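Casual position: household goods sorter (part-time)
Stutora, Plellville
Posted Thursday, January 6, 2022

Stutora requires two casual sorters for its household goods program in Plellville. Sorters handle small domestic items on a tabletop, group them by type and return them to their starting positions between rounds. Work is carried out in furnished rooms, one sorter per table. Shifts are four hours, mornings or afternoons, to a maximum of 105 hours over the contract. The contract ends in June.

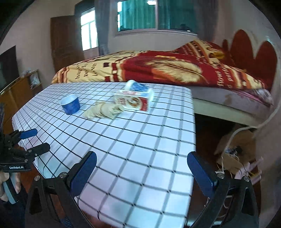

Applicants should be comfortable working to a written layout. Each layout sheet lists the items, their order and the orientation required. Tables are covered in a black-on-white grid, and placement is recorded against the grid lines. Item sets are mixed: a cup, a crumpled glove, a small printed cardboard box and a container lying on its side may all belong to one round, and rigid and soft items are logged under separate codes. The current catalogue holds 398 items.

Essential: steady hands, legible handwriting, ability to stand for a full shift. Desirable: stocktake, packing or op shop experience. Colour vision is checked at induction — several codes depend on it.

Induction is paid and takes half a day. Closed shoes are required. Parking is available on site.

Send a resume and two referees to Isabelle Poirier, Stutora, quoting reference 100. Questions about rosters go to Efren Soriano at the same office.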